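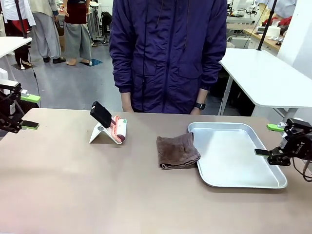

Photo: Haruna Shibata / Stoder

Kiltotia Folding Table, Beige Top

The Kiltotia is supplied to schools, libraries and public meeting rooms. The top is sealed on all sides and may be cleaned with mild soap. Each table folds flat and weighs 15 kg.

Length: 179 cm
Load limit: 400 kg, evenly spread
Tables per cart: 12

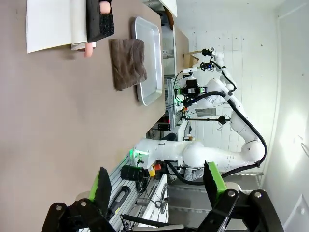 Paper and a black sponge on the tabletop.

Solvents and scouring powders should not be used — they dull the finish and void the warranty. Replacement feet are available from Stoder in sets of four. Orders received before the end of February ship at the current price. Institutional inquiries: Yuto Wada, Contract Sales.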